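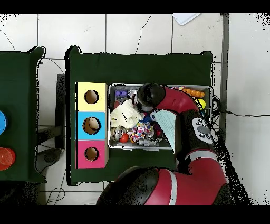

Setting up the Sudgate picking cell for a shift

These notes cover the tray-and-cubes cell on the green tables. They assume the Kerslake controller is already installed and that you have done the arm safety induction.

Before you power up

Check that the emergency stop is released and within reach. Look along the arm from the base to the wrist and wipe off any dust on the joint covers with a dry cloth. Do not use solvent on the red shells, as it dulls the finish.

Follow every cable from the table to the wall. Anything lying on the tiles must be clear of the table legs and of the stool. If a cable hangs over the tray, make sure it has enough slack for the arm to reach the far corner without pulling.

Placing the tray

Stand the metal tray on the main table and line its long side up with the tape marks. Put the cubes to the left of it, stacked in one column with the holes facing the way the job sheet shows. Leave a gap of 5 cm between the cubes and the tray so the gripper can come down between them.

Fill the tray with mixed items, hard and soft. Spread the cloth out a little if it is covering small things you want picked. Balls tend to roll into the corners, so put them in last.

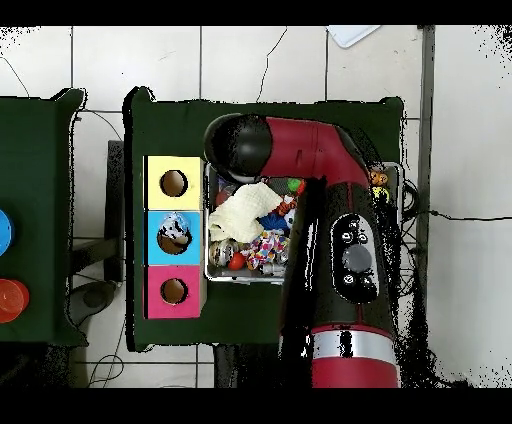 Arm over the tray, with the three cubes stacked to its left.

Homing and first moves

Switch on at the controller and wait for the Wodberg software to show both status lights green. Send the arm home at low speed. Then jog it over each corner of the tray in turn, stopping 300 mm above the rim. If a joint sounds rough or the arm hesitates, stop and go to the fault list.

Next, bring the gripper down over the middle of the tray and open and close it 6 times. The fingers should meet evenly. If they don't, run the Altimitz gripper calibration and try again.

Run 2 test picks, one with a ball and one with the cloth. The cloth needs the softer grip setting. Save the job under the shift name before you start the full run.

If the tray gets knocked

Pause the job, push the tray back to its tape marks and repeat the corner check. There is no need to home the arm again unless the controller asks for it.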